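Jikia Bench Arm with Stirneo software
Home > Automation > Light handling > Jikia

Stock: Clidham warehouse, ships in December
Trade accounts only. Call for a price, we don't put them online.

What it is

A one-arm table robot for small, light, repetitive jobs. Setting out cups, refilling holders, moving cartons from a tray to a shelf. Bolts to a worktop or sits on its own trolley. Runs off a normal wall socket. Two-finger gripper as standard, soft pads, swap them with one hex key (supplied, taped inside the lid, please don't throw the lid away).

Made for canteens, break rooms, coffee points, packing corners. Places where somebody spends the first hour of a shift filling things up.

Who buys it

Mostly catering managers and office services. A few small packing firms. One library. If you run a proper production line you want the bigger Awad range, different page, different budget.

What's in the box

Arm, base plate, four bolts
Gripper with one set of pads fitted, one spare set
Control box and 2 m lead
Stop button on a long cable
Stirneo licence, first year
Printed quick guide (the long one is a download)

Figures

Lift at full reach: 200 g
Reach: 61 cm
Cups handled between pad checks: 2,000
Noise: quieter than the dishwasher, we've not had it measured properly yet

200 g sounds low. It's plenty for paper goods, sachets, lids, small boxes. Not for mugs. Not for milk. People ask about milk every single week.

Teaching it a job

No code. You show it the job by hand, several times over, and Stirneo works out the movement. Do it the way you'd do it on a normal morning, not slowly and carefully. Include a few where the stack is a bit off to one side. If every go is perfect then it only learns perfect, and your cup holder will not be perfect at 7 am.

One job takes an afternoon to teach. Second job is quicker. Best to let the person who does the work do the teaching, they know which holder wobbles and which sleeve of cups sticks together. We've seen managers have a go first and end up starting agian.

Holders with bars or rods round them are fine but need more goes than open trays. Gripper has to come in from a clear side. Leave room for the fingers to open.

What changes for your staff

We get asked this more than anything so it gets its own bit.

The filling up goes. The checking doesn't. Somebody still walks round, still wipes down, still opens the sleeves and puts them where the arm can reach. Allow time for that on the rota, it's easy to write it off as nothing and then it lands on whoever's in first.

Tell people before it arrives. Not the day before. Leen Nassar runs our installs and will come and talk to the team without the managers in the room if that's wanted, no charge on orders that include fitting. Usual questions are hours, who gets the blame when it drops something, and whether it's recording them. Hours are between you and your staff, we can't answer that one. Drops go in the log as the arm's fault unless someone ticks otherwise. The gripper camera looks at the work area during a job and is off between jobs, there's a light on the wrist so you can tell.

Some sites gave the early shift a later start. Some kept the hours and moved people on to serving. One put the arm back on the trolley and used it only for the afternoon refil, which suited them better. All fine.

Anyone working next to it should know three things before day one: where the stop button is, how to clear a jam, who to ring. We leave a card for the wall.

Food and hygeine

Pads are the only part that should touch cups. They're textured so they pick up dust and bits of fibre. Check them at each pad check, change them if the edges are fraying or if they've been near anything sticky. Don't wash and refit. Pads come in packs, see spares below. Arm wipes down with whatever you use on worktops, no sprays at the joints.

Not rated for wet areas. Keep it away from the sink.

Fitting

Worktop needs to be flat and reasonably stiff. Light coloured tops work well for the camera, shiny steel can be awkward, put a mat down. Leave clear space all round the reach. If the public can get to it you need the side screens, they're not optional.

Fitting by us is half a day plus the teaching. Self fit is allowed, send a photo of the finished setup before you switch on and we'll check it over the phone.

Spares and extras

Pads, pack of ten pairs
Side screens, clear, set of three
Trolley with locking wheels
Long stop button cable
Stirneo renewal, yearly
Wall card, free, just ask

Returns

30 days if it's clean and in the orignal box. Taught jobs can be saved off before you send it back. Licence isn't refundable once it's been switched on, sorry.

Warranty

Two years on the arm, one on the gripper. Pads are a wearing part so no cover. Crushed cups also no cover.

Ordering

Ring Clidham, press 2. Have your worktop size to hand and what you want it to move. If you can post us one of the holders even better, we'll try it on the bench first.

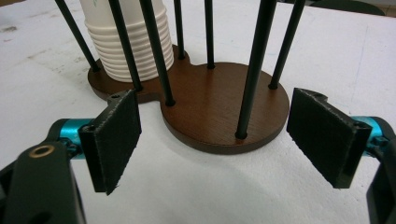
Can two people teach the same job?

Stirneo keeps each person's goes under the same job name and uses all of them, so share it out between shifts if that's easier. Just make sure everyone has the holder in the same place on the worktop.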